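My Brief Career as an Art Collector

I bought a print at auction last month, and I would like it noted that I was sober.

It started with the catalog. The Bedine sale happens every September in a converted feed store out past the rail yard, and they mail the catalog to anyone who has ever signed the guest book, including people who only came in to use the restroom. Lot 55 was a screenprint by Tokarz, gray-green, two herons or possibly two umbrellas. The estimate was $700. I had never in my life wanted a picture of an umbrella, and I thought about it for nine days.

If you haven't been to a small regional art auction, picture a church supper where everyone is secretly armed. People chat about parking. They compliment each other's coats. Then the bidding opens and the lady who gave you half her lemon bar is staring at the auctioneer like a cat at a vent.

My plan was to stop at $400. I wrote it on my hand. I got this advice from a forum, where it was offered by a man who also claimed to own a Matisse, so make of that what you will. The trouble with writing on your hand is that it's the same hand you raise to bid, and from the back of the room everyone can see what you're good for.

Bidding on the herons opened at $30, which I took for a misprint, and then it went up the way an elevator goes up. There were three of us until $350. Then there was me and a telephone. I have strong feelings about the telephone. You can't glare at it. You can't tell if it's tired. A young woman in a blazer just holds it to her ear and nods, and each nod costs you another 25 bucks.

I got it for $475. Then I met the buyer's premium, which I had read about and filed away with tipping in foreign countries, as something that would sort itself out when I got there. Then sales tax. Then the framing, because it came unframed, in a cardboard tube with a previous owner's grocery list penciled on the side (eggs, Drano).

Kumico, the frame shop on the corner, wanted more for the frame than I'd paid for the picture. The glass alone had 2 grades, and the cheaper one was described to me in the voice a vet uses for bad news. I took the better one. It's been up for a week now. In the mornings I think herons. By dinner they're umbrellas again.

The Tetik sale is in the spring, and the catalog is already on my nightstand. I'm only reading it for the essays.

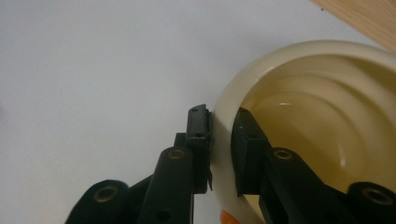 Tetik charges a higher premium than Bedine does, so do that math before you write anything on your hand. And I've seen that Tokarz print in person. They're herons.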